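**Unit 6 handout: Planning and costing a small manipulation cell**
Kekthorpe Technical Institute, Equipment Planning for Automation
Prepared by Loredana Rinaldi and Selim Güneş. Revised 22 Jul 2018.

Students should read this handout before the costing tutorial and bring a completed copy of the worksheet in Section 5. All amounts are in dollars and exclude tax.

## 1. Begin with the task

A request for equipment is assessed against a written statement of the work. The statement names the parts to be handled, the fixtures that hold them, the surface they rest on and the movements expected of the arm. A request that opens with a model number will be returned to the author.

The case used in this unit is the Hiltside cell, a training bench on which a two-fingered gripper handles small blocks at a pegged board. The layout was modelled in simulation before any purchase was approved, and both figures are renders from that model.

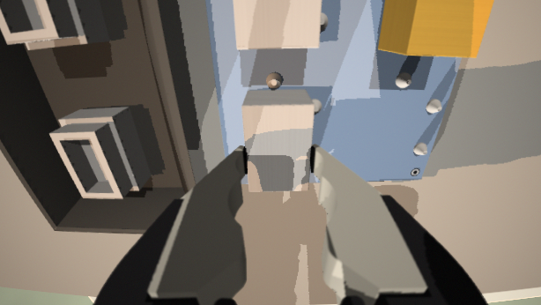
*Figure 6.1. Simulated view from the gripper, with a block held between the fingertip pads over the pegged board.*

Several budget lines can be read from Figure 6.1. The fingertips carry narrow black pads, and pads are a consumable. They are entered under recurring costs, never under the purchase price of the gripper. The blocks differ in size and colour, so the opening range of the fingers must be checked against the widest part as well as the one in hand. Neighbouring blocks and pegs leave limited clearance for the fingers, and clearance decides whether standard fingers will do or a custom pair must be quoted.

## 2. Cost categories

The Institute uses four categories. Every item in a proposal belongs to exactly one of them.

| Category | Typical contents | Approval |
|---|---|---|
| A. Capital | Arm, controller, gripper, bench | Faculty |
| B. Fixtures | Boards, pegs, trays, mounting hardware | Department |
| C. Consumables | Fingertip pads, replacement blocks, fasteners | Unit coordinator |
| D. Services | Freight, installation, training, software licences | Department |

Category B is the one students most often underestimate. In the Hiltside proposal the fixtures were first entered as a single line of $371. When Elif Naz Tatlı reviewed the file in April, she asked for the boards, pegs and trays to be listed separately, with a supplier and a delivery period against each. The revised fixture total was $1848. No part of the task had changed between the two versions.

Freight is to be quoted to the receiving dock at Triretham and not to the supplier's nearest depot.

## 3. Space, surface and lighting

Floor and bench area are charged to the project in the same way as equipment. The plan should show the reach of the arm, the position of each fixture and any furniture inside the working area.
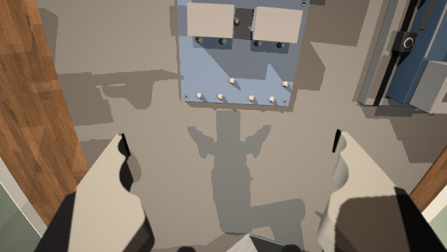
*Figure 6.2. The same model from above the board, showing unoccupied holes, standing pegs and the shadow of the arm.*

Three points in Figure 6.2 deserve attention during planning.

1. **Spare positions.** Five holes are open around the two blocks, and six pegs stand on the lower half of the board. The number of pegs ordered must cover every position the exercises will use, plus an allowance for loss. The department allows 25 per cent on small parts.
2. **Fixings.** Small screw heads are visible at three corners of the board. Screws, inserts and the labour to fit them are costed in Category B.
3. **Light.** The arm throws a large shadow below the board, and darker bands cross the board itself. Where a camera will be used to locate parts, the proposal must include a lighting allowance or explain its absence.

Neighbouring furniture should also be drawn to scale. The blue cabinet-like unit at the upper right of Figure 6.2 takes up room that a plan showing only the board would leave out.

## 4. Simulation as a budget item

Simulation is not free. Licence fees, modelling hours and the time needed to measure real parts are entered under Category D. Hatice Toprak's rule for the department is that modelling hours are recorded weekly and charged to the project whether or not the purchase proceeds.

A rendered model supports decisions on reach, layout and clearance. It should not be cited as evidence of pad wear, grip strength on a particular finish or delivery time. Those figures come from supplier data or from a bench trial, and the source must be named in the proposal.

## 5. Worksheet

Complete the following for a cell of your own choosing. Two pages is sufficient.

- State the task in no more than 50 words.
- List every part and fixture, with its category and unit cost.
- Identify the item with the longest delivery period and the date by which it must be ordered.
- Estimate consumables for one teaching year and show the working.
- Attach a layout sketch with the arm's reach marked.
- Name one cost that your simulation cannot establish, and describe how you would obtain it.

Sinan Işık will lead the tutorial and will return marked worksheets at the following session. Requests for extensions are to be made in writing to the unit coordinator before the tutorial begins.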